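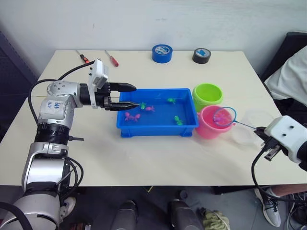 Willen opens robot workshop to visitors

Last updated: June 27, 2018

14 comments | 79 shares

Willen opened its robot workshop to the public for an afternoon this week, and 154 people signed in at the front desk. It was the first open day since the company moved into the former Dronov print shop.

The busiest spot was a table where two robot arms work at a tray of water with pink and green toy fish in it. One of the arms handles a small net with a blue rim, and two buckets stand next to the tray for the catch. Children were let through to the front, and the line went out the door for part of the afternoon.

Mylene Sebastian, who runs the workshop, told visitors that floating objects are harder for a robot than objects on a shelf. "The fish drifts while the arm is on its way," she said. "A plan that was good two seconds ago is no good now." She said the net also gives trouble, as the mesh changes shape when it goes into the water.

Engineer Stavros Mavromatis took questions on safety and cost. He said the arms move at reduced speed during public visits and that a staff member keeps a hand near the stop button. He would not give a price for the setup.

Jennylyn Cabrera came with her two sons after seeing a notice at the library. "They thought it would be bigger robots," she said. "Then they didn't want to leave."

A second room had a talk on warehouse work by Lambros Triantafyllou of Plarkeo, which supplies software to Willen. The room seats 34 and the talk was given twice.

Willen plans another open day in September, with separate hours for school groups. Schools can sign up at the front desk or by phone. Parking will be moved to the lot behind the building after complaints from neighbors about cars on the grass.

Share this story

Related

Plarkeo to add night shift at parts warehouse
Chatzigeorgiou bakery reopens after water main repair
Library extends summer hours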